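Workshop notebook, Clevberg bench room
February 25, 2023
The light table: marks, finish and what to try next 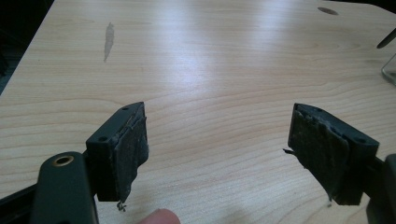
I have been wanting to give the light wooden table a proper go for ages, and today I finally had a clear afternoon for it. Notes are for me, for Nimal, and for anyone else who ends up at it with a cloth in hand and wonders what has already been tried.

First thing to say is that I love this table. It came to us from the old Bemach office with the drawers full of pencil stubs, and it has been a glue table, a lunch table and a place to dump post. For all that it has a lovely top. The grain is a very fine wavy line, only a shade darker than the pale background, and you forget it is there until you sit down and look along it. I spent a good ten minutes just doing that with a mug of tea before I started, which I am counting as inspection.

Where things stand

The mark everybody asks about is the greyish one up towards the far side, left of the middle. It is long and narrow and tapers off as it comes towards you. My money is on an old water mark, something that ran and was left to dry. Nimal Nanayakkara thinks it is a scuff from when the shelving was slid across, and he may well be right, as he was there for the shelving and I wasn't. We have agreed to disagree until one of the tests below settles it.

Then there is the small dark oval towards the far right corner. I can't decide if it is a hole or just a dark mark in the wood. It doesn't bother me either way. If it is a hole I would like to know how deep it goes before any wax gets near it, because wax in a hole turns into a little plug of grey fluff within the month (see the stool, last year, still not forgiven). Job for next time: a cocktail stick and a torch.

The overhead light throws a big broad streak of glare across the top, running on the slant. I used to find this annoying, and I now think it is the best tool in the room! If you move your head slowly and let the streak travel over the surface, you get to see what the finish is doing in a way you never do with flat light. Fingerprints, dull patches, old drips, all of it wakes up as the shine goes past. Please nobody fit a diffuser before I have finished with this.

What I did

Dry cloth first, all over, going with the grain. Then the same again with a clean side of the cloth. I know that sounds fussy but the last time I skipped it I pushed grit about and had to live with the result.

Next, a barely damp cloth with a drop of washing-up liquid in a bowl of warm water. Wrung it out until I couldn't get another drip from it. One pass, then straight after it with a dry one. I kept well clear of the grey mark on this round so that I would have something to compare with.

Checked with the slanting light. The near half came up beautifully, a nice even shine. The back left was duller to my eye, though it is hard to be sure from a chair, and standing up changes the angle so you lose your reference. Idea: mark the chair position with tape so the before and after looks come from the same place. Should have thought of that at the start.

Then the grey mark itself. I tried only the gentlest thing, which was a soft dry cloth and some patience, rubbing along its length. No change that I would swear to. It didn't smear, and nothing came off on the cloth. Nimal says that proves nothing, and I have written it down anyway.

I stopped there on purpose. There is a real temptation with a nice top to keep going through the cupboard until something bites, and then what you have is a pale clean patch with a grey mark in the middle of it.

Things to try, in this order

A little mineral oil on a cloth, worked into one end of the mark and left for a bit. If it is sitting in the finish and not below it, this ought to shift the colour slightly. Start at the narrow end, where a mistake will show least.

If that does nothing, a plain white rubber, the sort from a school pencil case. Scuffs from shoes and rubber feet sometimes lift straight off with one. This is Nimal's suggestion and if it works I will never hear the end of it.

If neither works, the Nishad paste. We have 2 tins on the high shelf, one opened. It is a bit sharper than I would like, so underside of the table first, in a corner, and leave it overnight before deciding anything. I haven't checked whether the underside has the same finish as the top, and it may not, in which case the test is only half useful. Still better than none.

No sanding. I am putting that in writing. I don't know how thick the good surface is and I don't want to find out by going through it.

Measurements for the blanket

While I had the tape out I marked up the piece of felt I want cut as a cover for messy jobs. The piece is to be 1219 mm long and 542 mm deep, which covers the working part and leaves the back free for pens and cups. Corners rounded off so they don't curl. I would like the dark green if there is enough left on the roll, otherwise whatever is going.

The felt should live rolled, not folded. A fold line prints through when you write on top of it, and I have a notebook full of letters with a ridge across them to prove it.

Talk with Nimal over tea

He came by as I was packing up the cloths and got quite excited about the grain, which pleased me no end. His view is that the top wants nothing more than a thin coat of wax twice a year and people to use mats. Mine is that it wants the same, but after we have had a fair try at the grey mark, as wax over the top will make that harder to get at later. He conceded this with his usual grunt.

He also remembered that the table did a spell at Tolludau before Bemach had it, which I never knew. It was in a room with plants on the windowsill, and apparently there was a great big fern that stood on it for a whole winter. So now the water theory has a fern behind it! I asked which end the fern was at and he couldn't say. I have asked him to ask.

Odds and ends

The yellow cloths shed. Use the white ones from the lower drawer for anything on this top, and wash them without softener, as it leaves a film that looks just like a dull patch in the glare and sent me round in circles for a while.

Washing-up liquid is nearly out. Added to the list.

The bowl I used is the one with the chip in the foot. It is fine on the draining board but don't stand it on the wood.

If you have to put a hot drink down and can't find a mat, there is a stack of old tile samples by the kettle. They are ugly and they work a treat.

I have left a slip of paper with the date and the word TEST stuck under the edge nearest the door, where I mean to try the paste. Please leave it be until I have had a look.

Next session: torch and stick for the oval spot, tape on the floor for the chair, then oil on the narrow end of the mark. I would like to do it at the same time of day, with the same lights on, so that the streak falls in the same place. Nimal has offered to sit in the chair and call out what he sees while I do the rubbing, and I have said yes before he could think about it.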